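Part-Time Shelf Stocker, Snack Aisle: Flimcombe Grocery

Last updated: April
2 min read 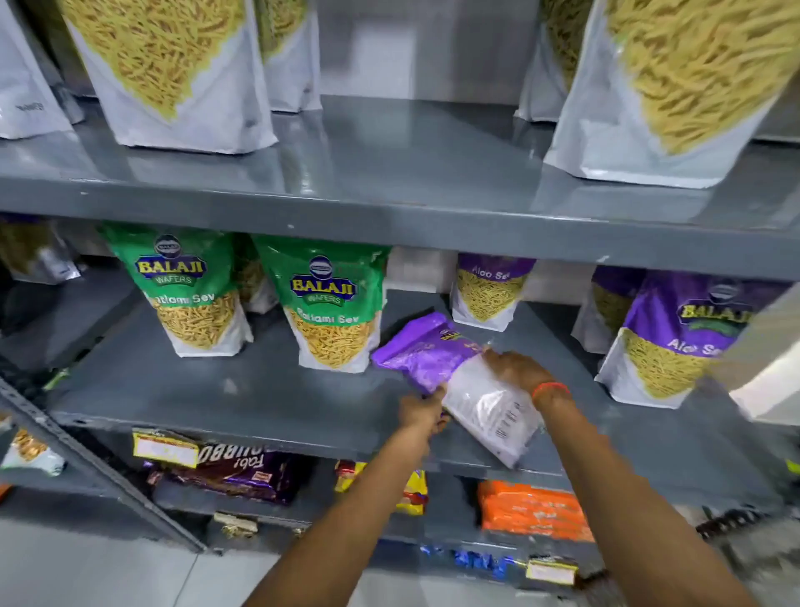

We're looking for a part-time shelf stocker who likes snacks, or at least likes looking at them lined up straight! Flimcombe is a neighborhood grocery, 1,107 square feet of sales floor, and a good share of our customers walk right past the produce and head for the namkeen. You'd be the one keeping that part of the store in shape. It's hands-on work in the most literal way. Stand-up pouches lean, slide and turn their backs to the aisle, and a purple Aloo Sev has to be picked up and set with its front showing, next to the green Ratlami Sev and not mixed in with it. By the end of your first week you'll know your sev from across the room (and you'll probably have a favorite).

Shifts start at 6:30 a.m. and run four hours, with an afternoon shift now and then when a delivery comes in late. We have two openings. Both are on the same team and report to Pascual Núñez, our floor lead, who set up the snack section and still fusses over it.

What you'll be doing

- Unpacking cartons in the back and bringing the stock out by cart
- Filling the gray metal shelves, older dates in front, newer dates behind
- Facing the pouches forward and keeping each flavor together
- Checking the printed labels for dates and pulling anything that's close
- Wiping down shelves before the store opens
- Answering "where did you move the..." (we do move things, sorry)

That last one takes up more of the day than you'd think. People come in for a snack they grew up with and they want the right one, thick or thin, spicy or plain. If you already know the difference, wonderful. If you don't, ask the customers, they love to explain it!

Who we're hoping to hear from

You don't need store experience. We've had great stockers who came straight from school and others who came back to work after years at home. You should be okay with bending, reaching and being on your feet for the shift, and able to lift a 45-pound carton (most of the snack ones are much lighter, the rice is another story). Reading English labels is a must. Gujarati, Hindi or Spanish would be a real plus on our floor.

We train you on the Trarkiment handheld we use for inventory. It's slow to start up but easy once it's going. Please wear closed-toe shoes. Aprons are on us, and so is tea at break.

Pay and the rest

Hourly pay is posted at the front counter and we'll go over it with you on the phone before you come in. Staff get a discount on everything in the store from day one, including snacks.

How to apply

Stop by the counter before noon and ask for Yiran Su, or leave a note with your name, phone number and the mornings you can work. No résumé needed. We'll call you to set up a short visit, where you'll walk the aisles with Pascual and fill a shelf together. The store is on Sturnow Street, with bike parking by the side door.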